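2020-09-01
By Natanael Holanda

Do more demonstrations help? Notes from the plate task

The project handout says that a policy trained on demonstrations will improve as you give it more of them. I started this report believing that and I am less sure now. What follows covers the data collection for the plate task, what we changed along the way, and why I don't think our final number means as much as the poster made it look.

The task is small. A plate lies on a white surface, the arm comes down with its fingers open, closes on the rim, lifts, and sets the plate in a rack. One person drives the arm by hand through the Zoltel controller while the wrist camera and the joint positions are recorded. Each recording is one example. Zuweira Gyamfi and I split the driving between us, and the training code was the Garg baseline that the whole class used, with the settings left alone.

The target we were given was 1,000 examples. I asked where that figure came from and the answer was that last year's group had used it. Last year's group was picking up foam blocks. A foam block looks much the same from every side and forgives a sloppy grasp. A plate has one usable feature, the rim, and one finger has to go inside it while the other stays outside. If the tips are a little too far in, both land on the base and close on nothing.

We reached the target in November of last year, and the first trained policy was bad. It succeeded on 30 of 66 test attempts. Most of the failures looked alike: the arm went to the correct part of the table, came down, and stopped with both fingers on the same side of the rim. Zuweira went back through the recordings and found that in a large share of them the plate had been put down in nearly the same spot. We had been resetting quickly to get the count up, and the hand goes where it went last time. So we had a big data set with very little in it.

For the second round we drew a grid on paper and took the plate position from a shuffled list. We also changed plates. The first one was matte white on a white surface, which I still think was a poor choice by whoever set up the bench. The replacements came from Brullberg and are brightly colored and shiny. They are much easier to find against the background, but the shine brings its own trouble. Highlights move when the wrist moves, and the camera picks up a bright patch on the base as strongly as it picks up the rim. I could find no test in the baseline that would tell us which of the two the policy was following.

We tried to check by hand. We turned off one lamp and ran the same positions again. Results got worse, though we only had time for a short session and I would not put a figure on it. A fair reading is that the policy learned something about our lighting along with something about plates. The Vonosby report that we were told to use as a model doesn't mention lighting at all, so either they had none of this or they didn't look.

A word on what counts as a good example. The handout says to discard failed grasps. We did this in round one and stopped in round two, when we kept any recording where the driver missed and then corrected. There were 4 test positions where the first policy never succeeded, and the second policy managed all of them at least once. I would like to credit the corrections. The problem is that we changed the plates, the positions and the discard rule in the same round, so I can't separate them, and nobody reading the poster could either. That was a planning mistake and it was mine.

If I did it again I would collect far fewer examples per setting, train early, look at the failures, and only then decide what to record next. I would also write down who was driving. Zuweira comes in low and from the side, I come straight down over the rim, and the policy sometimes seemed to start one approach and finish with the other – usually badly.

The wrist view at the point where the driver has to decide whether to close, from the orange plate recordings:
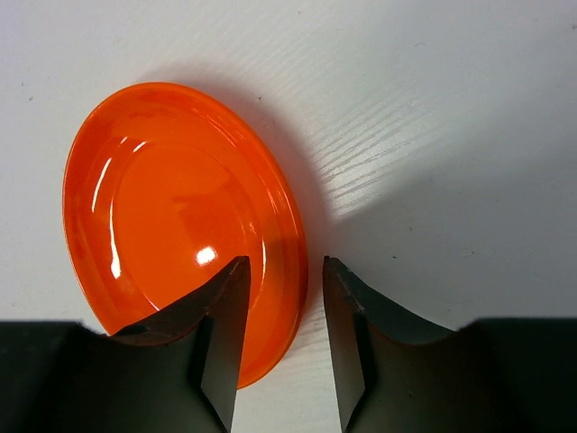

Zuweira Gyamfi: I agree with most of this but not with "far fewer." The repeated positions were the problem in round one, and cutting the count wouldn't have fixed them. I'd keep the big number and be strict about the shuffled list. Also, the lamp test was too short to go in the report at all, and I said so when we ran it.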